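Answers to the questions we get most at the Mernine battery drop-off counter. Last gone over in October.

## What can I bring in?

Ordinary household batteries: AA, AAA, C, D, 9-volt and button cells. Rechargeable ones are fine too, as long as they come out of the device. We take any brand and any color, and you don't need a receipt.

We do not take car batteries, e-bike packs or anything over 3 pounds. The Alexiou yard takes those.

## Do I have to sort them first?

No, but it helps. If you do sort at home, go by what is printed on the casing - alkaline, lithium or NiMH - and not by color. Two green batteries can be completely different inside, and the same maker may use one color for several types.

Size is a separate matter. AA and AAA of the same chemistry can go in the same bag.

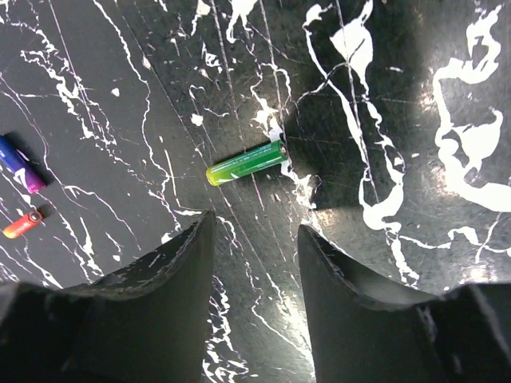 If the printing is too small or too worn to read, put that battery in a bag marked "unknown" and hand it over at the counter. Bendik Torvik checks the unknowns himself before anything goes in a drum.

## Should I tape the ends?

Tape the terminals on 9-volts, button cells and anything lithium. Clear tape or masking tape will do. Plain alkaline AA and AAA batteries can come in untaped.

## One of mine has leaked. Now what?

Don't touch the crust with bare hands. Put on gloves, drop the battery in a zip bag by itself, close it and write "leaking" on the outside. Wipe the device contacts with a cotton swab and a little white vinegar, then let them dry before you put new batteries in.

A swollen battery is different. Leave it somewhere cool, away from anything that burns, and call extension 311 before you bring it over.

## How many can I bring at once?

Up to 200 per visit. Schools and offices with more should ask Aoi Shimada for a Tistivitz box, a lidded fiber drum that we drop off and pick up.

## Can I tell whether a battery is dead before I give it up?

There is a tester on the counter and you are welcome to use it. Anything that still reads good is yours to take back home.

## Where do they go?

Full drums go by truck to Runditum, where they are sorted again by chemistry. Last year we sent 2,710 pounds.

## When are you open?

9 a.m. to 4 p.m., closed for lunch from noon to 12:30. The outside bin is for alkaline batteries only.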